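Harisitz Community Pharmacy: changes to the repeat prescription service

From June, patients registered with the Harisitz practice will order repeat medicines through a single service run jointly with the Koval Street dispensary. The present arrangement, under which requests may be left at either counter, will close at the end of May.

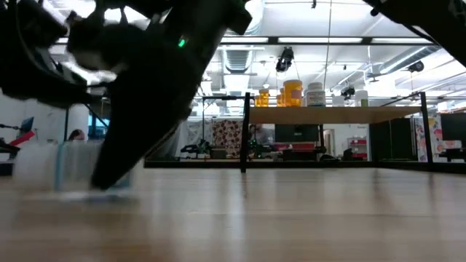

Photograph: Harisitz Newsletter

Requests should be made 7 working days before a medicine is due to run out. They may be submitted by telephone, through the practice website or on the paper slip attached to each prescription. Slips received after 4 pm will be treated as having arrived on the following working day.

The change follows a review led by Khairul Govindasamy, Head of Patient Services. The review found that 138 requests had been entered twice over the winter, once at each counter, and that staff time was being lost in tracing them. A single list will be kept from now on — both counters will work from it.

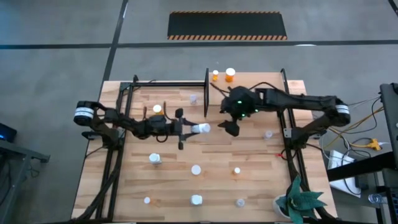
May a relative or neighbour still collect on my behalf?
Any adult may collect for you, provided that they can give your full name and address at the counter.

Patients who have difficulty opening child-resistant caps may ask for a plain cap when they place their order. The request will be noted on the patient's record and need not be repeated each month. Large-print labels are available on the same terms. 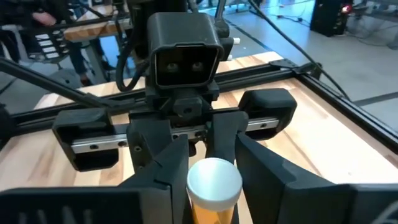 Deliveries to Brovard

The weekly delivery to Brovard will continue and will now leave at 9.20 am. There are 20 places on the round, and priority is given to patients who are unable to travel. Applications should be addressed to Rimantas Butkienė at the Koval Street dispensary. 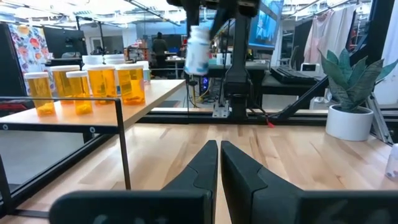

Unwanted medicines

Medicines that are no longer needed should be returned to either counter in their original packaging. They should not be placed in household waste or poured down the sink. Needles and other sharps must be returned separately, in the yellow container supplied by the practice.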